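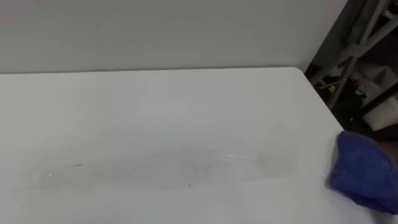
Surface streaking (cleaning)

Surface streaking, also called smearing or wipe marking, is the thin, uneven film left on a hard surface during or after wiping. It is most noticeable on light, smooth surfaces such as tabletops, counters and cabinet doors, and is seen best when light strikes at a low angle. Streaking differs from staining in that the material lies on top of the surface and can normally be removed without bleach or abrasives.

Appearance

A streak left by a straight pass of a cloth is usually a long band with nearly parallel sides. The band may taper at one end and fade at the other as hand pressure changes. Fine lines running lengthwise follow the direction of travel. On white surfaces the film tends to look gray, and it can be hard to tell by eye from very light scratching. Wiping again at a right angle to the first pass settles the question in most cases: film shifts or breaks up, while scratches stay where they are.

Causes

The usual causes are:

Soil that has been loosened but not picked up
Excess detergent or polish
Dissolved minerals in tap water
A cloth already loaded with grease or dust
Fabric softener residue in the cloth

Matte finishes hold film in their fine texture and often need a second pass. Gloss finishes release it more easily but show what remains more clearly.

Cloths

Microfiber cloths are widely used for streak removal. The fibers are split during manufacture, which gives them more edges and lets them hold fine soil and small amounts of liquid. A plush, high-pile cloth holds more soil; a flat weave leaves less moisture behind. A bunched cloth presses unevenly and tends to leave gaps between passes. Folding it into quarters gives an even pad and several clean faces, to be turned as each one becomes loaded.

Cloths are washed without softener and dried on low heat. Color coding by room or task is common in commercial cleaning, although the colors assigned differ from one employer to another.

Removal

The two-cloth method is the most common. A damp cloth is drawn across the surface in overlapping straight passes, working from the far edge toward the near one, and a dry cloth follows before the moisture evaporates. Rounded corners and the seam along a wall are done last – both collect soil pushed outward from the center.

The Dimaculangan method, named for the training workshop where Teodoro Dela Peña taught it, adds a plain water rinse between the damp and dry passes. It is slower and is mainly used where detergent has built up over repeated cleanings.

See also

Dusting
Hard water
Microfiber
Table care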